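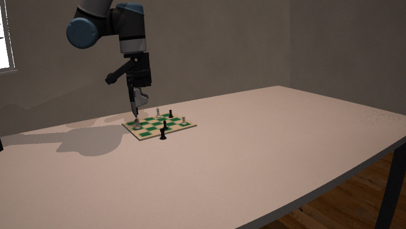

Pick-and-place on a chessboard: board frame, pregrasp and a clean descent

Last updated: May 3, 2023

This tutorial covers the planning half of the chess task. It assumes the simulator is running, the arm responds to joint commands, and you have finished the install page. Perception is replaced by ground-truth poses until the final section. All code is Python and uses Gistura for motion planning and Plostusa as the simulator bridge.

1. Define the board frame

Do not plan in world coordinates. The board is rotated relative to the table, and any constant you type in world coordinates will break the first time the board moves.

The origin of the board frame is the center of square a1, at the height of the playing surface. X runs toward h1, Y runs toward a8, Z points up. With s as the side length of one square, file index f and rank index r (both starting at zero), the center of a square is:

p_board = [f * s, r * s, 0]

Convert to the arm base frame with the transform read at the start of the episode:

p_base = T_base_board * p_board

Read s from the scene file. Do not measure it off a render. If your board model includes a border, check that s was computed from the playing area only. A board scaled with its border gives an error that grows with the file index, so a1 looks right and h8 is off by most of a square.

2. Look up piece poses

Query each piece by body name:

pose = bridge.body_pose("white_pawn_3")

The returned position is the body origin. In the Kustmont piece set, the origin is at the bottom center of the base for every piece type. In older sets it is at the center of mass. Print the Z value of a piece standing on the board and compare it with the board surface before going further.

Pieces are not always on square centers. The reset script places them with a small random offset, and it can leave a base over the edge of the board. Use the measured pose for the grasp and the square center for the placement only. Swapping the two is the most common bug in submitted solutions.

3. Choose a grasp height

Store one grasp height per piece type, measured from the bottom of the base:

grasp_z = {"pawn": ..., "bishop": ..., "king": ...}

Pick a point on the narrow part of the body, under the head. Closing on a rounded head pushes the piece down and out of the fingers. Closing on the base works in simulation but leaves no clearance between the fingertips and the board.

The tool frame in the default arm description is at the wrist flange. Add a fixed offset to the point between the fingertips and name it grasp_center. Every target below is for grasp_center.

4. Choose the wrist yaw

With the approach axis fixed straight down, yaw is the one free rotation. Sample it and score each candidate:

for yaw in linspace(-pi/2, pi/2, n):
 q = ik(target, yaw)
 if q is None: continue
 cost = w1 * finger_overlap(yaw) + w2 * joint_distance(q, q_now)

finger_overlap sweeps the open fingers along the descent and returns the overlap with neighboring pieces. Weight it well above joint distance. The configuration we ship uses w1 = 700 and w2 = 4, which in practice means the joint term only breaks ties.

If the two fingers have different shapes, do not treat yaw and yaw + pi as equivalent. Extend the sampling range to a full turn. Bimla Dixit reported this against the first version of the page and the bundled script now does it by default.

5. Plan the motion in segments

Use five segments and plan each one separately:

transit: current configuration to pregrasp, joint space, full collision checking
descend: pregrasp to grasp, straight line in Cartesian space
lift: grasp to pregrasp, straight line, piece attached
transfer: pregrasp to preplace, joint space, piece attached
place: preplace to the release pose, straight line

Set the pregrasp height from the tallest piece on the board, plus the length of whatever hangs below the grasp point, plus a margin. A height that clears an empty gripper is too low for transfer, when the lower half of a carried king is swinging over the other pieces.

For descend, disable collision checking between the fingers and the target piece only. Leave the board enabled. A blanket exception for the whole gripper will hide a fingertip penetrating the board - the physics engine then ejects the piece at high speed and the log shows nothing useful.

Reject a Cartesian segment if the planner completes less than 99 percent of it. Gistura returns a partial path without raising an error, so test the fraction yourself:

path, fraction = planner.cartesian(start, goal)
if fraction < 0.99:
 retry_with_next_yaw()

6. Attach and release

Close the gripper under a force limit, then wait for finger velocity to settle before attaching the piece to the planning model. Attach it at its current measured pose, not the one read before closing. The fingers usually shift it a little.

At release, open by a few millimeters, detach, then retreat vertically. Opening to full width at board level knocks over neighbors on adjacent squares.

7. Run the check

python -m wragg.check --task chess_move --seed 239

Wragg replays one move and logs the distance between the final base center and the target square center. Seed 239 is useful for debugging because the yaw search has to discard its first candidate there. If the check fails:

- Constant offset on every square: wrong T_base_board or a1 origin.
- Offset growing with file or rank: wrong s.
- Piece tips over on release: grasp height or release Z too high.
- Transit fails immediately: start state in collision. Print the contact pairs. The usual cause is a piece still attached from the previous run.

8. Switching to estimated poses

Replace bridge.body_pose with your detector and leave the rest unchanged. Add a second pose query at pregrasp and replan only the descent from it. Cameras mounted high on the wall lose the base of the target when the gripper is over it, so take the second reading before the wrist moves in, or use the wrist camera. Keep the ground-truth call behind a flag and log both values.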